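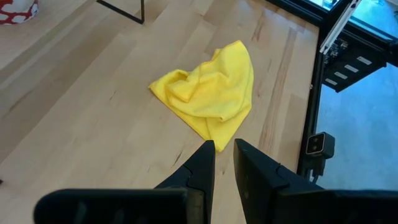
Cuvance, September

Re: Which oil for a wood top that gets used every day

I said in spring that I would report back on the oil question once the tops had been through a summer. They have, so this is the report. It covers two finishes on maple and a bit of beech, all of it flat work that gets leaned on, spilled on and wiped down. I have left out cutting boards.

The two finishes were Vustus, a plain drying oil, and Torus, a hardwax oil that comes in two cans and has to be mixed. I bought both at Unnithan at the normal shelf price. I put Vustus on my kitchen counter and Torus on the desk in the back bedroom, then swapped them on a pair of beech offcuts so I wasn't only comparing a kitchen with a desk.

Prep was the same for everything. I sanded by hand along the grain, wiped with a damp cloth to raise the fibers, let it dry overnight and sanded lightly again. I stopped at 400. On one offcut I kept going up to 1,000 to see what would happen, and the Torus barely took. It beaded in places and I had to scrub it off with a white pad before it set. The can does tell you to stop well before that.

Vustus went on in three thin coats with a day between. It smells for most of a week. The color warms up more than I wanted, especially on the beech, which went the shade of weak tea. Torus needed one coat and the color hardly moved, but once it is mixed you are on the clock, and I threw out part of the first batch because I made too much.

Water left overnight did nothing to the Torus. On the Vustus it left a dull ring that came out with a little fresh oil and some rubbing. Coffee was the same story. Turmeric marked both and I have given up on it.

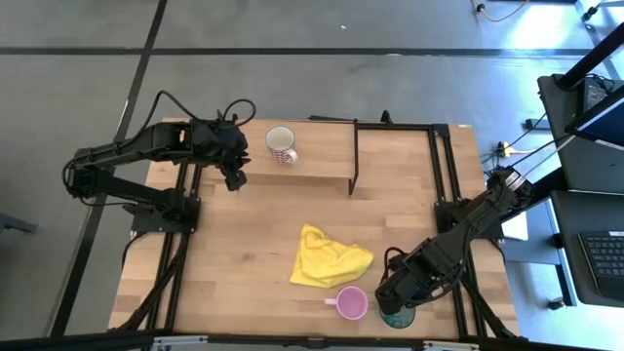 Austra Rätsep wrote:

> I would be careful about calling the ring a failure. A plain oil
> is meant to be topped up, and the good part is that you can do a
> patch the size of your hand in the evening and not find the edge
> of it the next day. I have had the same bench under oil since I
> moved in and have never once sanded the whole top again.
>
> My question is what happens when the hardwax gets scratched. The
> label on mine promised invisible repairs. I could see every one
> of them if I got the light low enough. Has anyone done a repair
> on Torus in the middle of a top, away from the ends?
>
> Also, did you oil the underside? You didn't mention it in the
> spring, and a wide top finished on one face is asking to cup.

Fair point about the ring. I wouldn't call it a failure either, and I should have said that fixing it took less time than making the coffee.

On repairs, I have done one. A staple in the bottom of a box left a scratch near the middle of the desk, across the grain. I sanded a patch a little larger than the scratch, feathered it out and put on a very small amount of Torus with a scrap of T-shirt. Straight on, it's gone. From the chair by the window in the morning there is a slightly shinier oval. I can live with it, but it's there, so that makes two of us.

The underside got one coat on the counter and two on the desk. I don't have a reason for the difference. I had more Torus mixed than I needed. Neither has cupped, checked with a straightedge in June and again last week. The beech offcuts were only done on one face and both have moved, the thinner one enough to rock.

Cost came out closer than I expected once I counted the wasted batch. I would not pick between them on price. 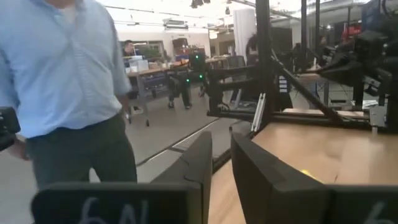
A reply that came to me off the list asked about rags, and whether the warning on the can is serious or just there for the lawyers. It is serious. Drying oils give off heat as they cure, and a rag wadded up in a trash can may get hot enough to catch fire. Soak used ones in water and seal them in a metal can, or spread them flat outdoors in a single layer, away from anything that burns, until they are stiff. This goes for the Torus too.

The same person wanted to know if mineral oil would do instead. It never hardens, so it stays a little greasy and needs doing again often. Fine for a bread board. I wouldn't put it on a desk where papers sit.

For now I'm keeping Vustus in the kitchen and Torus on the desk. If someone has tried either one on walnut I'd like to hear how dark it went, as I have a shelf waiting.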